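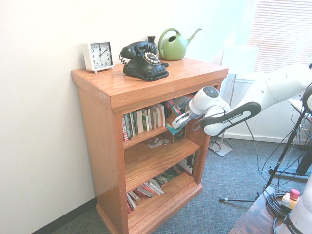

Clock and telephone on top of the bookcase.

Print this page | E-mail to a friend

Why do my star pictures have short lines when the exposure is 20 seconds?

Posted by Gurklow, Mar 23, 2026

Hello to all. I am new in astronomy and please excuse my English, it is my third language.

I have a normal camera on a tripod and a lens of 200 mm. I want to photograph the Orion Nebula before it goes too low in the evening. I read in a book that 20 seconds is a safe exposure and that the stars will stay as points. I tried it on two clear nights from the field behind my village, and every star became a short line, all in the same direction. The tripod is heavy and there was no wind. I used the self-timer, so my hand did not touch the camera.

Is my lens defective? Or must I buy a mount which follows the sky? I would like to wait with such a purchase until September, when I will have more money. I also don't understand if the book is wrong, because the author seems to be a serious person.

Trilla

Your lens is fine and your book is probably fine too, but I think the book speaks of a wide lens. The Earth turns, so the stars move across the sky by 15 arcseconds each second of time. With a short lens this movement is so small on the sensor that you don't see it. With 200 mm it is magnified and you see it very quickly.

There is an old rule: divide 500 by the focal length. For you this gives two and a half seconds. With a modern sensor with small pixels even this can be too long, and I would begin with one second. If your camera has a smaller sensor than the full format, you must make it shorter again.

The lines in one direction are a good sign. If the tripod was shaking, you would normally see small hooks or curls.

You do not need a mount for the Orion Nebula. It is bright. Put the lens at its widest opening, set ISO 1,000 or a bit more, and take many pictures of one second. Afterwards you combine them with a stacking program, and there are free ones. My first result was made from 208 pictures and the wings of the nebula were clearly visible. Every few minutes you have to move the camera a little, because the nebula travels out of the picture. Do not forget to take some dark pictures with the cap on the lens, with the same exposure and the same ISO, while the camera is still outside in the cold.

Focus by hand on a bright star with the screen enlarged, then do not touch the ring any more.

Cloutier

Just buy a tracker. I lost one whole winter with stacking and I regret it.

Montserrat Moya

I agree with Trilla about the exposure. I want to add one thing about the direction in the sky. Stars near Polaris move more slowly in the picture than stars near the celestial equator, and Orion is exactly at the equator, so it is the worst case. With the same lens you can expose longer on something in Cassiopeia.

Comments (3)

Gurklow: Thank you very much! I tried one second yesterday and the stars are round. The sky was hazy, so I have only 20 good pictures, but I see the nebula.

Dretcombe: Is it the same rule for the Moon? My Moon is always a white spot.

Trilla: Dretcombe, the Moon is lit by the Sun, so you need a very short time, 1/200 or similar at low ISO. Please open a new topic for it.

Related topics
How to find Polaris without a compass
Dew on the front lens, what helps?
Which free stacking program for an old computer
Red flashlight or phone with red screen
Can I see the Andromeda Galaxy from a town?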